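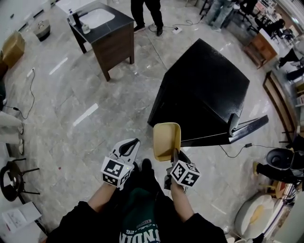

6th September. Moving stuff around, day whatever

Up too early. Coffee, half a bagel, out the door with my hair still wet. Forgot the tape measure again so everything today was measured in hands and guesswork, which Moataz found very funny until he needed to measure something himself.

The big room at Pruston is finally starting to look like rooms. Sort of. Bathroom corner has its vanity in place, the dark brown one with the dark top and white sink. Looks good against the gray tile. I was against the gray marble tile back in April, said so loudly, and now I have to admit it's fine. Shows every footprint though. It's so shiny you catch the lights in it and think there's a spill. Went for a cloth twice. Idiot.

Someone has left a black bottle and a little clear cup on the vanity top. I want proper things on there. Soap dish, toothbrush mug, a hand towel folded over the edge. Put it on the list. List is now on the back of a Nazari delivery slip as I can't find my notebook. (Later: notebook was in the car. Of course.)

Cables cables cables. White power strip behind the vanity, another one over on the left, and the black lead from under the black table that goes right across the floor. I have stepped over that thing so many times today my legs do it on their own. Told Pejman we need clips or at least some tape. He said tomorow. He said tomorrow about the curtains too.

The black table. I like it and I hate it. Square, lower shelf or base underneath, nice and plain, but it's so glossy, and it won't sit straight to anything. I line it up with the vanity and it's crooked to the wall. Line it up with the wall and it looks wrong from the door. Left it at an angle in the end. Roxana walked in, looked at it, said "is that on purpose" and I said yes.

Trays. The beige ones, rounded corners, rim around the edge. Ordered 9 from Imberg, got 6, and the slip says 9 in very confident print. Rang them. On hold through an entire sandwich. Woman was nice enough, will send the rest, no date. They're light and they wipe clean and they're a good calm color next to all that black and brown, so I'm not sending them back. Idea is one on the table for keys and mail, one by the sink, the others wherever things pile up. Spent a good while this afternoon on the tray and the table. Pick up, tilt, set down, look at it. Pick up again. Left side, right side. My vote is left, near the corner, so there's room for a cup and an elbow.

Mojtaba wore his INDIAN shirt, the dark green one, under the black jacket. No — wrote that as if it's news, someone around here is always in a black jacket. Black everything. Black pants, black shoes, black chairs. Only the pale blue jeans breaking it up. We look like stage crew.

Chairs, while I'm at it. Too many. The black round-backed one is on the right by the shelf frame and there's another black one farther up, and people just sit wherever and then the chair stays there. The white upholstered stool is my favorite thing in the building and it's become a shelf. Something yellow parked on it today. I-hsuan says if I want it as a seat I should sit on it. Fair.

Little round stool in the left corner next to the cardboard box. The box has to go. Meant to do it this morning, meant to do it after lunch. Did not do it. Small job, two minutes, but then I'd need to know where to put what's in it and that's the whole problem with boxes.

The small cabinet with the white top is staying on the right wall. Decided. Roxana wanted it next to the sink for towels and I get the logic, but the white top next to the white basin just looks like we ran out of ideas. Plus you'd bang your hip on it. She's thinking about it. She always wins these so we'll see.

Money. Cludadar invoice came in at 339 and I'd guessed a fair bit less. Delivery extra, stairs extra, we don't even HAVE stairs. Emailed them. Polite version, after Moataz took two sentences out.

Desk area by the shelves is still a heap. Somebody's been working there all day around the mess and never complained, so either it's not that bad or they've given up. I'd start from the top shelf and work down, throw out anything with no lid or no partner. Tomorrow job. See, now I'm saying it.

Lunch was late, sandwich as mentioned, plus I-hsuan's oranges. Knees hurt from the tile. Must bring a cushion or old towel or something for kneeling on, it's a hard floor and I'm not 20.

For tomorrow, before I forget:
cable clips (ASK PEJMAN AGAIN)
soap dish, mug, hand towel
tape measure!! put it in the bag tonight
the box
ring Imberg if no email by lunch
felt pads for the chair legs, they'll scratch that shine off otherwise
tray by the sink, try it the long way round

Left at 7. Bus just pulling out so stood there for ages with my bag of orange peel like a weirdo. Home, soup, feet up. Mom called, told her the sink's in, she asked if it works. Told her one thing at a time. Want to draw the table corner out properly before bed but my eyes are closing and the pencil's across the room. Tape measure still not in bag. Getting up to do it now.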